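The Second List

The method came from Plusthorpe and it was simple. First you show the hand a thing, then you move the thing, and you write down whether the hand still knows how to take it. We had done this 2000 times in the laboratory, on a grey table, with grey blocks. The result was very good and I did not believe it.

So I took the tool home to Kundodmont. My aunt's house was built in 1975 and its bedrooms are small. Every evening in November I sat on the bed, closed the two black fingers on something, lifted it and put it in another place. My aunt listened from the kitchen. She called the tool Muli, after a goat she had when she was a girl.

"Is Muli learning?" she asked.

"Muli does not learn," I said. "The program learns, later, in Plusthorpe."

"Poor Muli," she said, and went back to her soup.

I kept two lists. On the first were the things that the Clakodance program could take after it had seen my evenings. On the second were the things it could not. After 52 evenings the second list had only 4 lines, and I read them to my aunt as if they were a letter from the family.
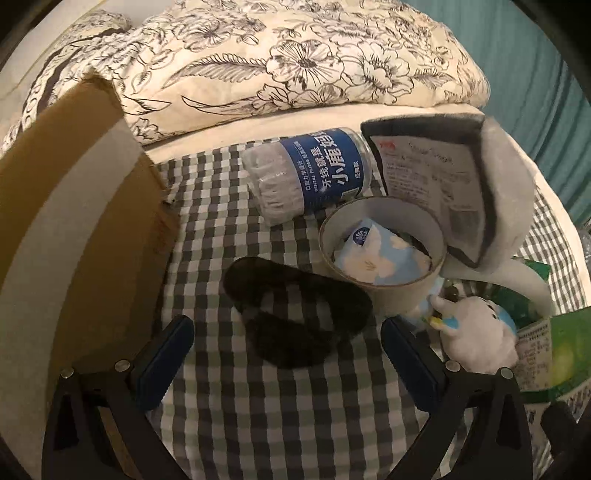 The slipper was the first line of the second list. It was black and soft, and the program could not decide where it ended. I had put it on the checked sheet between the fingers, with the roll of tape to the right of it and the dental floss farther back – easy things, both of them on the first list already. I held the tool still for a moment. From the kitchen my aunt asked if Muli was tired, and I said no, we would do one more.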